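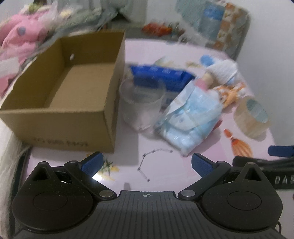
DROVVILLE, August 15, 2025 - The packing room at Stasness, a mail-order company for small household goods, has begun to prepare its returns desk for automation, and the first months have already changed the daily work of the people there.

The company takes back many kinds of things from its customers, and they do not arrive in any order. On a working table there can be an open cardboard box, a clear plastic cup, a bag of light blue face masks and a roll of packing tape, all close to each other. A worker looks once and knows what to pick up first. For a machine this is still a difficult question, and the company wants to answer it with the help of its own staff.

Since February, two workers on each shift spend part of their day with a hand-held gripper. It is black, with two finger arms that end in blue textured pads. They pick up the goods with it and put them into the box, and the movements are recorded. The recordings go to the company's technical office in Motton, where they are used to teach a robot arm the same task. The arm is planned for the second packing line, but the company has not given a date for its start.

The work with the gripper is slower than work by hand, and in the beginning this made some trouble. In the packing room the pay had a part which depended on the number of finished parcels, and the people who were recording finished fewer of them. After a meeting in spring this was changed. Hours with the gripper are now paid at the worker's average of the last season, and everybody who wants can be trained for it.

Opinions in the room are divided. Several workers say that they like the change, mainly because the recording is done in short periods and they can sit. One woman, who has packed here since 2007, said that her wrists hurt less at the end of the week, but that she misses talking with the others at the long table. Another packer asked a different question: what will he do when the arm has learned enough? "I am teaching it my job," he said. "I would like to know what is my next one."

The company says that no positions will be cut this year. According to the plan shown to the staff, the arm will do the first sorting, and people will check the goods, repair the packaging and decide what can be sold again. Soft things, such as clothes and thin plastic bags, will stay with people for now. The employees' representatives have asked to have this in writing and are waiting for the answer.

A similar project is running in the company's warehouse in Cáceres, where the returns desk is smaller. The staff there reached 1000 recorded pickups in July, and they reported that the tired hand was a bigger problem than the machine. Their shifts with the gripper were made shorter after that, and Drovville has taken over the same rule.

The next meeting between the management and the packing room will be held in the canteen after the summer holidays. Workers of both shifts can attend, and the time counts as paid work.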